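Is That Plate Clean? How to Doubt Your Dishes

Grown-ups say a lot of things about washing up. Hot water kills all the germs. The more bubbles, the better. Leave it to soak and it will clean itself. Some of these are partly right, a few are plain wrong, and most get repeated because somebody's grandmother said them in a firm voice.

On these pages we don't take a firm voice as proof. So let's look at plates and bowls: what they are made of, why they have rims, what soap does to them, and how you could tell a clean one from one that only looks clean.

Start with the plate itself. Most white dinner plates are ceramic, which means they began as soft clay. The clay was pressed into shape, dried, and baked in a very hot oven called a kiln. Baked clay on its own can be full of tiny holes, so plates usually get a coat of glaze. Glaze melts in the kiln and turns into a thin skin of glass. When you eat spaghetti off a plate, your spaghetti is sitting on glass.

Glass is smooth, and smooth things are easier to wipe than rough things. That part of the story holds up well. But a scratch or a chip breaks the skin, and then food has somewhere to hide.

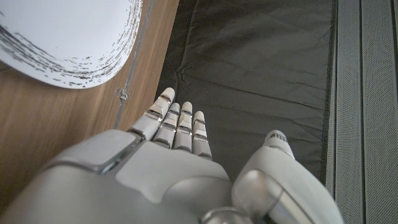
Patterns on plates make dirt harder to find. If a plate is plain white, a smear of tomato sauce has no chance of hiding. Now think about a rim with black speckles like the ones on this plate, thickest at the outside and thinner toward the white middle. Could you spot a dried crumb of burnt toast in there? You might think so. Try it at home before you decide. Put one dark crumb on a speckled plate and ask somebody to find it from across the table. Then do the same with a plain plate. If both crumbs are found equally fast, we are wrong and you can say so.

Your fingers are often better at this than your eyes. Rub a fingertip along a washed rim. A clean glaze feels smooth, and dried food feels like a bump. Grease is sneakier. It has no bump at all, and it makes your finger slide. (Wash your hands first, or you may be feeling your own lunch.) Skip the finger test on a chipped plate. Broken glaze can be as sharp as broken glass.

So what does soap do?

Oil and water don't like to mix. Pour a little cooking oil into a cup of water and it floats on top in a sulky yellow layer. Stir it, wait, and it comes back. This is why plain water is so bad at cleaning a buttery plate.

A bit of soap is much too small to see, and it has two different ends. One end holds on to water. The other end holds on to oil. When you scrub, lots of these bits surround a drop of grease, and the water can carry the whole drop away.

Notice that bubbles did not come into it. Bubbles are air wrapped in a thin skin of soapy water. They show that there is soap in the bowl, and they can be handy for that reason, but a taller pile of foam is no promise of a cleaner plate. We suspect that people trust foam because it looks busy.

Does hot water kill germs? Water that is hot enough will, but water that hot would hurt your hands. The water in a sink is usually much cooler than that. Warm water does help in another way: it softens fat. Butter that is hard and stubborn in cold water goes runny in warm water, and runny fat is easier for the soap to surround. Most of the germs that leave your plate in the sink leave because they were scrubbed off and rinsed away.

TRY IT: THE GREASY PLATE TEST

You need 2 plates that are the same, some butter, a sponge, dish soap, and a grown-up who doesn't mind.

Rub the same small dab of butter on each plate.
Wipe the first plate with the sponge and cool water. Do 8 wipes and stop.
Rinse the sponge well. Add one drop of soap and give the second plate 8 wipes.
Rinse both plates and let them dry.
Feel them with a clean finger.

Is one test enough? No. Maybe you pressed harder the second time because you wanted the soap to win. Do the whole thing 3 times, and have a different person do the wiping each time. Better still, let the wiper close their eyes while somebody else picks the sponge. Scientists call this a blind test, and it stops our hopes from doing the work.
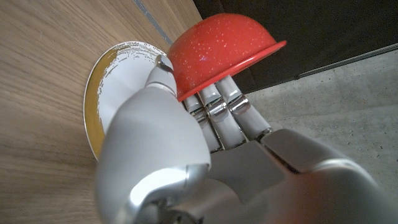 Bowls and plates have different shapes because food does different things. Soup runs, so it needs walls. Toast stays put, so it can live on something flat. The shapes matter in the sink and on the drying rack too. With an upturned bowl, like the red one held against the gold-rimmed plate, water can run off the outside and drip from the rim. Set the same bowl the right way up and it catches every drop that falls. There is a catch, though. Put a wet bowl upside down on a flat tabletop and the rim can seal in damp air. It may stay wet inside for hours. A rack with gaps lets air in underneath, which is why we trust racks more than tabletops.

And the gold rim? Shiny gold lines on plates are sometimes real metal, put on in a very thin layer. Sometimes they are only gold-colored. You can't tell by looking, and neither can we. The safe choice is to treat any metallic rim as metal, which means keeping it out of the microwave. Metal can make sparks in there. Scrubbing hard with a rough pad is a poor idea as well, because a thin layer can wear away.

Now for the soaking claim. "Leave it to soak" does have something behind it. Dried oatmeal and dried egg take up water slowly and go soft, and then they come off with much less rubbing. But soaking doesn't carry anything away. The bits stay in the bowl with the water, which gets cooler and dirtier as it stands. A bowl that has soaked all night still has to be washed in the morning. If somebody in your house says a soaking bowl is "already done," ask to see the evidence.

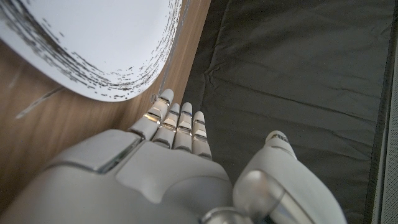

Anura Children's Museum — Kitchen Science Team

Here are three questions that visitors ask us on Tuesday afternoons, when our kitchen table is open.

Why do plates have rims at all?
A raised edge keeps sauce from running onto the table. A rim also gives you somewhere to hold the plate without putting your thumb in the gravy. Some people say wide rims make a meal look bigger, and other people say they make it look smaller. We have heard both said with great confidence, so we would like to see more tests.

Are brushstroke marks on a plate always painted by hand?
No. Streaky black dashes around an edge, such as you see on the big white plate, can be made with a brush. They can also be printed to look that way. One clue is repeats. Pick an odd-shaped mark and follow the rim all the way around. If the very same mark comes up again and again, be suspicious of the word "handmade." If it never comes up again, you still haven't proved that a person painted it. You have only failed to catch a printer.

Is a dishwasher better than a sink?
Better at what? It can use hotter water than your hands could stand. It can't see a bit of egg stuck to a fork, and if one bowl sits on top of another, the spray may never reach the one underneath. Ask what a person means by "better" before you agree with them.

Things to check in your own kitchen: turn over a plate and look for a rough ring on the bottom. Many plates have one where the glaze was left off, so that the plate wouldn't stick to the kiln shelf. Run a finger along it, then along the top of the plate. Which one would you rather scrub egg off?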